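Snack table, Ellwood office

Quick gallery from the April snack clear-out, upstairs kitchen. Started just after 3 pm, everyone hungry. Yvonne Haslam did the shopping list this time, Ruth Ashworth did the sorting. Two shelves to get through before the new order comes in from Stonberg. More pics when I get a minute, the rest are still on my phone.

Rules same as last time. Fruit goes first, then anything open, then the sealed stuff gets split with the Fernow people downstairs. Bars have thier own box now so please stop putting them in with the tea. 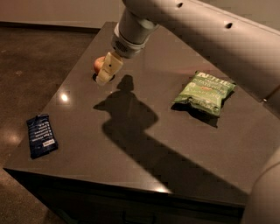 Apple, green bag of Kettle chips, snack bar in the dark blue wrapper. Dark table shows every crumb, wipe it after.

Chips were the popular vote again. Ruth wants more fruit on the next order, Yvonne says fine but only if people eat it. Leave a note on the fridge if theres something you want added. No nuts in the shared box please, same as before. Bowls go back in the cupboard over the sink, the big one too.

Related galleries
Fernow potluck, the leftovers
Suvura coffee corner, before and after
Pantry labels, round 2
Stonberg delivery day
Ellwood kitchen shelves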